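Budbridge clothes swap is back, and bigger
26 May 2019

Well, we've got a date for the summer swap, and I'm so pleased I could do a lap of the parking lot! It's on June 29 at the old Ulledeck hall, doors open at 2 and we'll keep going until the racks are bare (or until my feet give out).

If you missed the one in March, it works like this. You bring clean clothes you're done with, you get a ticket for each piece, and you trade your tickets for whatever catches your eye. I came home with a raincoat and a pair of corduroys that I've hardly taken off, even in this heat. 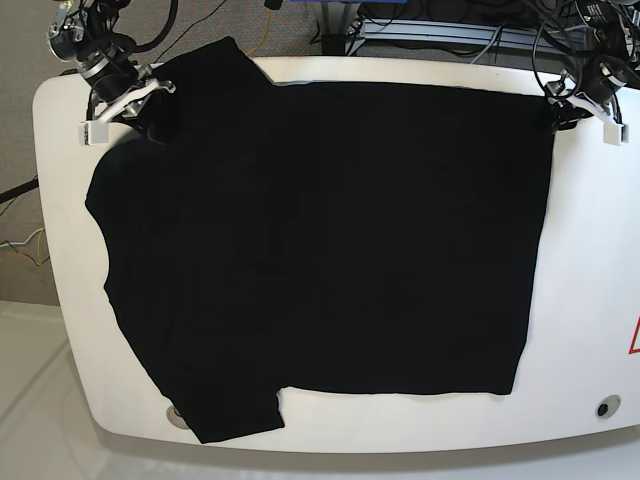
T-shirts were the big hit last time, especially plain dark ones, and we ran out in the first hour. So please dig through your drawers! Kids' sizes are always wanted too. No shoes this year, sorry, we just don't have the shelf space.

Babak Ebrahimi is bringing his sewing machine over from Jindbridge and will take up hems for three dollars a pair. He did my curtains last fall and they're lovely, so get in line early.

We could still use four more folding tables and a couple of long mirrors. If you have any to lend, leave a note at the library desk with your phone number and I'll call you back, most likely in the evening.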